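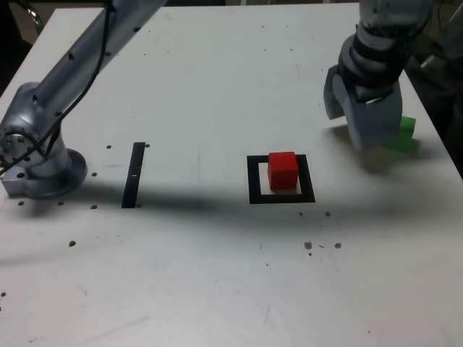
Brayan Zapata

So I finally got hooked on making my grandmother's bread, the one she called pan de Londoño after the street she grew up on, and my kitchen has been a flour pit for most of November.

The recipe is on the back of an envelope and it's maddening. "Flour until it feels right." Feels right to whom, abuela? My first loaf could have propped a door open. The second one tasted great but had a hole through the middle big enough to lose a spoonful of jam in (I did, twice). I called my aunt and she said I was rushing the second rise, then talked for 74 minutes about my cousin's divorce. I got one baking tip out of the whole call and it was a good one: put the dough in the oven with only the light on and go do something else.

I went and did something else. I watched an entire season of an old cooking show and forgot the dough completely, and when I came back it had climbed out of the bowl! Baked it anyway. Best one yet, soft all the way through, with that slightly sweet crust I remember from when I was 6 and ate the ends before anyone sat down.

I've switched flours too. The Wustorine one from the little store by the bus stop soaks up more water than the supermarket stuff, so I add an extra splash of milk. I also use 3 spoons of sugar now where the envelope says 2, and please don't tell my aunt.

Next I want to try the version with cheese inside. She only made it for birthdays and there is no envelope for that one, so if any of my cousins are reading this and have it written down somewhere, send it over. I'll trade you a loaf.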